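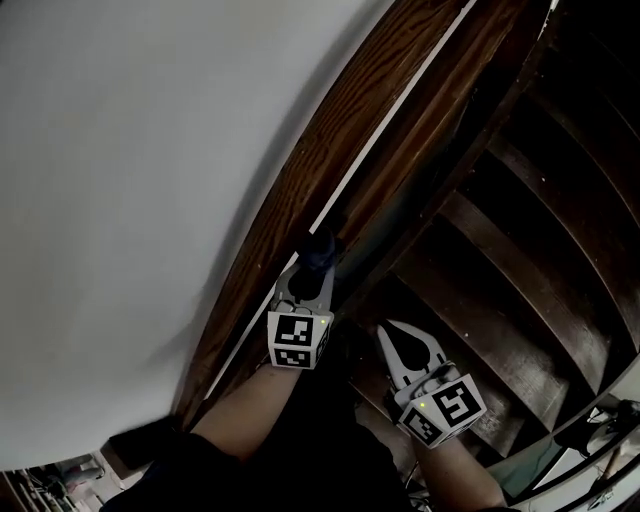 On Wednesday I visited the shared workshop Farora, where Rajitha Weerasinghe and Anjana Ranasinghe build hand-held grippers. I had read their posts since September and wanted to see the parts from near.

The workshop is on two floors, and the stairs between them are part of the work. Thilini Pramanik told me that a table is too easy. On the stairs the person must bend, reach and keep balance, and the recording is more like a real house. Wiping the long side board is one of their tasks.

Each gripper has a gray body with two fingers, and below it a white cube with black and white markers on the faces. The cameras follow the cubes, so a cube must sit always in the same position. Rajitha showed me a box of old mounts that did not hold. The newest one needs 3 screws and prints in one night.

I was allowed to try a pair. They are heavier than I expected — after 10 minutes my wrists were tired. The left I could manage, but with the right I closed the fingers too early many times. Anjana said that most visitors do this.

The parts for one pair cost them 200 euros, without the printer. I asked if they will sell a kit under the name Jiria. Not yet, because the cable still comes loose.

Visitors should write to Thilini first. The door is on the yard side and the bell is very quiet.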